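Drawer set passes the halfway mark

Estitel's collection for the Plimia project now stands at 1,388 recorded drawer episodes out of a planned 3,447. The March batch used rigid boxes only. The current one is all snack bags, which fold and slide when a finger lands on them.
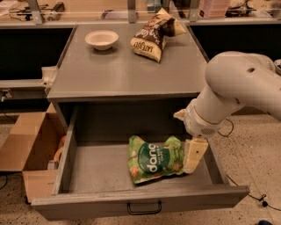

Operators at Mokcombe work in blocks of 40 episodes, then swap the bags and shift the bowl on top of the cabinet. Failed grasps stay in – they get their own label.

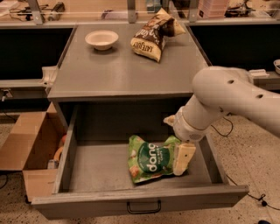 Lacroix will train on the first release once 59 flagged episodes have been relabeled. Cereal boxes and pouches come next.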